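Home Files Readme Changes Contact

Stirkau Tenancy Forms Collection: readme

Hello, and thank you for looking at the readme first. The Stirkau collection is a set of blank tenancy forms and the plain-language notes that go with them, gathered by the reading room at the Adugna law library and put into files that you can search, copy and reuse. It grew out of a drawer, more or less. People would come to the desk wanting the old version of a notice or a rent agreement, usually to make sense of something their landlord signed years ago, and we would go off and hunt for it while they waited. Now the hunting has been done once, and anyone can have the benefit of it.

What is in it

The oldest forms date from 1999, when the library began keeping a copy of each one it handed out. Every form has a plain text file, a scan of the printed sheet and a short note saying what the form was for and which later form replaced it, if one did. The notes were written by Lama Tarawneh, who has worked on the enquiry desk long enough to know which words people trip over, and I'm very fond of them – do read the one on shared kitchens, even if you never need it.

There are four folders:

forms – the text of each form, one file apiece
scans – the printed sheets, front and back
notes – Lama's notes, named to match the forms
index – a single table that ties the other folders together

The index is the place to start. It has 7 columns: form name, short code, year first used, year withdrawn, replaced by, subject and remarks. Where the year withdrawn is blank, we simply don't know, and you shouldn't take a blank to mean that the form is still good. Please don't! We have had a couple of worried letters on that point.

How the text was made

The scans were read by software called Jekel and then checked against the paper by hand. Dotted lines, tick boxes and signature spaces are the weak spots. We settled on a run of underscores for anything you would write in, and a pair of square brackets for anything you would tick, but the earlier files were done before we settled on it and some of them still go their own way. If you are counting boxes by machine, look over a few files first.

Spelling mistakes in the printed forms have been kept. One of the deposit receipts says "recieved" all the way down, and so does our copy of it.

What it is good for, and what it isn't

People have used the collection for teaching, for comparing how wording has changed and for testing search tools. The Donano evening class uses it each March to practise reading a lease aloud, which I can warmly recommend as a way of finding out where the long sentences are. It isn't legal advice, and a form from here shouldn't be filled in and sent to anybody. Ask at the desk for the current one, and we'll print it for you.

No filled-in forms are included, and no names or addresses of tenants or landlords. If you spot one that has slipped through, tell us and we'll take the file down while we look.
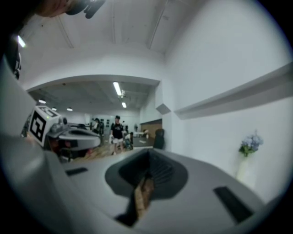

Page last changed: September 2022

Getting a copy

The whole collection can be downloaded from the Files page, or you can bring a memory stick to the reading room and we'll copy it across while you have a sit down. Printed copies are free for up to 50 sheets; past that we ask you to bring your own paper, plain white if you can.

You may reuse the notes and the index as you like, provided you mention the Stirkau collection somewhere. Corrections are always welcome, however small, and it helps if you give the short code from the index. Lama reads them all and adds them to the Changes page when she has a quiet afternoon.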